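나무를 맡기던 날

1

애슈비로 가는 버스는 2시에 터미널을 떠났다. 나는 맨 뒷자리에 앉아 무릎 위에 서류 봉투를 올려놓았다. 봉투에는 가게 열쇠와 임대차 계약서가 들어 있었다. 아버지가 20년 동안 빵을 굽던 가게였다.

12월의 애슈비는 낮에도 어두웠다. 부동산 사무실 직원은 난로를 내 쪽으로 돌려 주고 서류를 넘겼다. 도장을 찍을 자리는 세 군데였다.

"안에 남은 물건은 다 버려도 됩니까?"

나는 그러라고 했다가, 작업대는 빼 달라고 했다. 직원이 무슨 작업대냐고 물었다. 반죽을 치던 나무라고 대답했다. 직원은 계약서 여백에 '나무 제외'라고 적었다.

가게에서는 아직 밀가루 냄새가 났다. 벽에는 베르키코 제분소에서 준 달력이 걸려 있었는데, 아버지가 병원에 들어간 달에서 멈춰 있었다. 작업대는 생각보다 무거웠다. 다리를 떼고 상판만 담요에 싸서 끌고 나왔다. 길 건너 세탁소 주인이 나와서 말없이 반대쪽을 들어 주었다.

질턴의 목공소에는 해가 진 뒤에 도착했다. 간판에 시테본이라고 쓰여 있었다. 목수는 담요를 걷고 손바닥으로 상판을 한 번 쓸었다.

"다 살리지는 못해요. 가운데가 갈라졌어요."

"남는 만큼만 해 주세요."

"뭘로 만들어 드릴까요?"

나는 생각해 둔 것이 없었다. 목수는 그럼 판으로 켜 놓을 테니 천천히 정하라고 했다. 선금을 내고 영수증을 받아 막차를 탔다.

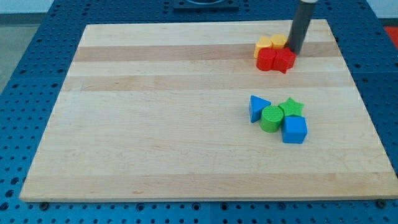 2

연락은 겨울이 다 지나서 왔다. 목수는 늦어서 미안하다고 했고, 나는 괜찮다고 했다. 그사이에 애슈비의 가게에는 휴대전화 수리점이 들어왔다.

판은 밝은색이었다. 내가 기억하는 작업대는 기름과 손때로 거뭇했는데, 긴 나뭇결 사이로 작은 옹이까지 보였다. 같은 나무냐고 묻자 목수는 겉만 깎아 내도 이렇게 된다고 했다.

집에 가져와 식탁에 올려놓고 며칠을 두었다. 어머니는 지나다니면서 보기만 했다. 어느 저녁에 퇴근해 보니 판 위에 밀가루가 뿌려져 있고, 어머니가 소매를 걷고 서 있었다.

"물을 너무 많이 넣었다."

나는 가방을 내려놓고 손을 씻었다. 반죽은 질어서 손가락에 자꾸 붙었다. 어머니가 밀가루를 한 줌 더 뿌렸다.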